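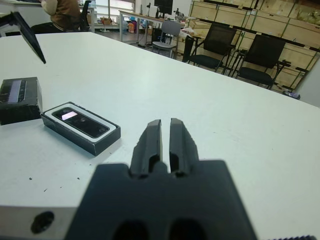
Open black box beside the gripper on a white table

How to review employee access after a staff change

When someone leaves a company or moves to another department, their old logins often stay active for months. Each one is a way in for anybody who gets hold of the password. The steps below work for an office with one file server, a mail system and a handful of web services. Set aside a full afternoon the first time. Friday after lunch is a good slot, when fewer people need to log in.

Before you start

You need admin rights on your directory, a current staff list from payroll, and a spreadsheet. The screens mentioned here are from Hurka, the directory tool we use at Sandisus, but most tools have the same options under slightly different names.

Step 1. Export the account list

In Hurka, open Accounts, choose All, and click Export. Make sure the "include disabled" box is checked. Save the file somewhere only admins can read. Our first export had 900 rows for an office a fraction of that size. Most of the extra rows were service accounts, shared mailboxes and leftovers from an old phone system.

Step 2. Match accounts to people

Paste the payroll list into a second sheet and match on the work email address. Names are a poor choice here. People change them, and payroll often has a middle initial that the directory doesn't. Mark every account as one of the following:

Current employee
Former employee
Contractor
Service account
Unknown

We ended up with 139 accounts marked Unknown. Do not delete these yet.

Step 3. Disable the former employees

Disable, don't delete. Deleting an account in Hurka also removes its mailbox and breaks the ownership of any files it created. Disable the account, then end its open sessions with Sign Out Everywhere. If you skip the second part, a phone that is already logged in may keep getting mail until its token expires.

Check the web services too. Anything that isn't tied to the directory has its own password and has to be closed by hand. For us that meant the Prarko billing portal and two shipping sites.

Step 4. Look at the unknown accounts

Sort them by last login. If an account has been used in the past month, find out what is using it before you touch it – a backup job or a scanner will stop working the moment you turn it off. Disable the rest in small batches and wait a week between batches. Write down the time of each batch so that you can match it to any complaints.

Step 5. Trim the admin group

Open Groups, then Admins. We found 27 members, including a test account with no expiration date. Remove anyone who doesn't do admin work every week. Those who stay should have a separate admin login and use their normal one for mail.

Step 6. Turn on login alerts

We send our logs to Yan, which can email you when an account signs in from a new country or fails too many times in a row. Start with a limit of ten failed attempts per hour. In our first month, July, the log showed 3,702 failed logins, and nearly all were aimed at mailboxes we had already disabled. Leave disabled accounts in the log but take them out of the alerts.

Step 7. Set the next review

Put a repeating entry in the shared calendar, every three months. Ask payroll to send a note to the help desk on the day somebody gives notice, with the last working day in it. Keep the spreadsheet from this round – the next one goes much faster if you only have to check what is new.

If an account won't disable

Hurka shows "object in use" when the account owns a scheduled task. Open Tasks, filter by owner, move each task to a service account, and try again.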